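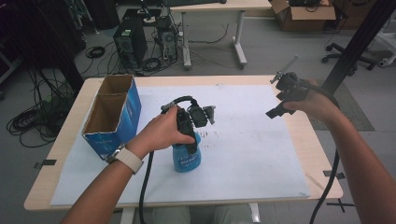
Re: [houseplants] sticky leaves on my citrus, help??

Okay, I have been fighting scale on a potted lemon since before I joined this list, so let me jump in! First thing, please stop feeding it for now. All that soft new growth is a buffet for them. Second, you want plain soapy water and you want a LOT of it, on the undersides of the leaves and down in the joints where the little brown bumps sit. Any cheap plastic spray bottle will do, like the blue one up top, as long as you rinse it out really well and write "plants" on it (ask me how my kitchen counters got neem oil on them). I do mine in the bathtub on Wednesday nights, with a trash bag tied around the pot so the suds stay out of the soil.

> On a Wednesday in June I brought my lemon in from the
> balcony and now the leaves are shiny and sticky and the
> floor under it is too. I wiped everything down and it came
> right back. Somebody at the Mirier garden center told me
> to cut the whole thing back to sticks. Do I have to?? It
> has 4 lemons on it and I am very attached to them.

No no no, keep your lemons! I cut mine back hard one year and it sulked until the next summer. Pick off whatever you can with a fingernail or an old toothbrush, spray, wait a week, then do it all again. The babies are nearly see-through and they wander, so one round never gets them all. I quit after one round the first time and boy was I sorry.

Also check whatever was sitting next to it. My Viltus fern looked perfectly fine and was crawling with them underneath.

And does anybody still have the old Zatholm handout on repotting citrus? The link in the archive is dead and I'd love to print it out before I do mine.

Good luck, and tell us how the lemons do!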